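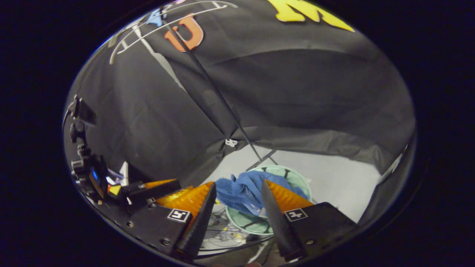 Blue cloth and mesh basket, lower center, between the two gripper fingers.

Picking Up Laundry With a Hand-Held Gripper: Tips From Using the Vurkix Kit

Posted May 18, 2021, by Tekle Wubshet

The Vurkix kit from Noletti is a hand-held gripper with a camera on it. You carry it through a chore and it records what the fingers do, so the same chore can later be taught to a robot arm. We have used one for household jobs, mostly laundry. These notes cover what worked for us and what we would change.

Which basket to use

A round mesh basket is a good choice. The sides give a little when a finger bumps them, and you can see through the net to what is left at the bottom. Hard plastic tubs slide away from you. If yours slides, put a folded bath mat under it.

Pick a basket in a different color from the clothes. Blue on green is easy to tell apart in the recording. White towels in a white basket are not, and we threw out most of a morning's work before we switched.

Picking up cloth

Aim for a fold that stands up. Come down with the fingers open, one on each side of the fold, and close slowly. Flat cloth is harder. Push it toward the basket wall first until it bunches, then grip.

Do not squeeze all the way on thin shirts. The ribbed pads hold well at partial pressure, and full pressure leaves creases. Jeans and wet towels need the full squeeze and both hands on the handle.

Lift straight up until the cloth clears the rim, then move sideways. Dragging it over the rim tips the basket.

Floor and cables

Cables on the floor will catch a sleeve or a drawstring sooner or later. Tape them down along the wall before a long session, or work on a table. Busisiwe Shabalala, who shares the kit with me, runs hers through a length of split pipe insulation.

Cleaning the pads

Lint builds up between the ridges and the grip gets weaker. A dry toothbrush clears it. For fabric softener residue, use a damp cloth and a drop of dish soap, then let the pads dry before the next load. Keep water away from the screws.

Wipe the square black-and-white markers too. A smudge on a marker can spoil a recording. Do not use anything abrasive on them.

What it costs

We paid $950 for the kit. Noletti's list price is now $1,000. A spare set of pads was another $100, and I would order it at the same time, as ours took three weeks to arrive. Prisside rents the same kit for $168 a week, with pads included. For one short project, renting makes more sense.

What we did not like

The handle gets tiring after half an hour. The manual says very little about fabric and nothing about socks, which slip out more than anything else we tried. Grip them at the heel.

Next page: folding towels with the Mathebula table clamp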